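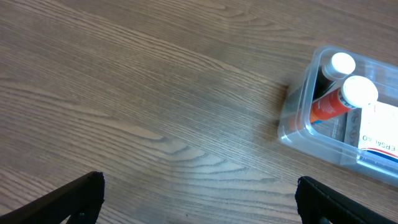

Refinishing a tabletop - oil or water-based poly?

prakash_d
I have a dining table with a worn finish and I want to redo it before my in-laws visit in September. The old finish is patchy where people sit and there are a few rings from cups. My plan is to sand it back, keep it close to the color it is now, and put on something that will take daily use. We have two kids and they do homework at it.

The guy at the hardware store pushed oil-based poly. My neighbor says water-based and won't hear anything else. What do people here use on a table that gets used every day?

nisbet_g
Water-based, satin, 4 coats. I did ours that way and it has held up to kids and a dog. Oil-based turns amber and if your table is on the gray side you will not like what it does to the color.

Before you do anything, make sure it's solid wood. If it's veneer you can go through it with a power sander in a few seconds and then you're shopping for a table.

prakash_d
How do I tell? The top looks like one piece to me.

nisbet_g
Look at the end. On a solid board the lines on top carry on over the end and you'll see growth rings there. If the end looks like a long edge, or there's a thin strip stuck on, it's veneer or something printed. Also look underneath. If the pattern below has nothing to do with the pattern above, same answer.

yamuna_v
The underside check isn't reliable. Plenty of veneered tops have a backing veneer on the bottom and it can look fine. The end is the place to look. If there's an old screw hole underneath, look in there too, particleboard is easy to spot.

On the finish I disagree with Gavin. I've used hardwax oil on three tables and would not go back to poly. When poly gets damaged you have to sand the whole top. With oil you rub down the bad spot and put more on.

nisbet_g
And with oil you're redoing bad spots every six months. Poly you leave alone for ten years.

yamuna_v
Once a year here, and it takes one evening. I also don't like how poly feels under my arms.

rrao60
I've refinished furniture as a side job for 17 years. Both of you are right about your own tables. The customer who puts hot pans down and never wipes anything gets poly from me. The one who likes looking after things gets oil.

Prakash, with two kids doing homework I'd go with poly. Markers and glue are hard on an oil finish.

Sanding: 120 until the old finish is off, then 150, then 180, and stop. Don't go up to 600 on bare wood. I see that advice a lot and it closes the surface up so the finish doesn't grip well. If you want to use 600, use it very lightly before the last coat.

prakash_d
Thanks. I checked the end and there is a strip on it, so I guess veneer. I can feel the seam with a fingernail. Is it still worth doing?

rrao60
Yes, but by hand. Use a chemical stripper first so you aren't relying on sandpaper to take the finish off, then 180 by hand with a block, with the grain. Where the grain makes those big arches, follow the length of the board. Don't try to go around the curves.

Try the stripper on the underside first. If the pattern comes off on your rag it was printed and you should leave the top alone.

lavanya.alva
Does anyone have experience with the Veston satin? It costs a lot less than what I usually buy, and I have a similar job coming up.

nisbet_g
Used it on a bookcase. Fine there. I had to stir it constantly or the sheen came out uneven. I wouldn't put it on a table.

lavanya.alva
OK, I'll stick with my usual one then.

yamuna_v
Prakash, whatever you pick, leave enough time. Dry to the touch is a few hours but I'd keep tablecloths and placemats off it for a few weeks. I put a vinyl cloth on too early once and it left a weave pattern in the finish.

prakash_d
Good to know, my wife already bought a tablecloth. I'm going to test the stripper underneath tonight and will post how it goes.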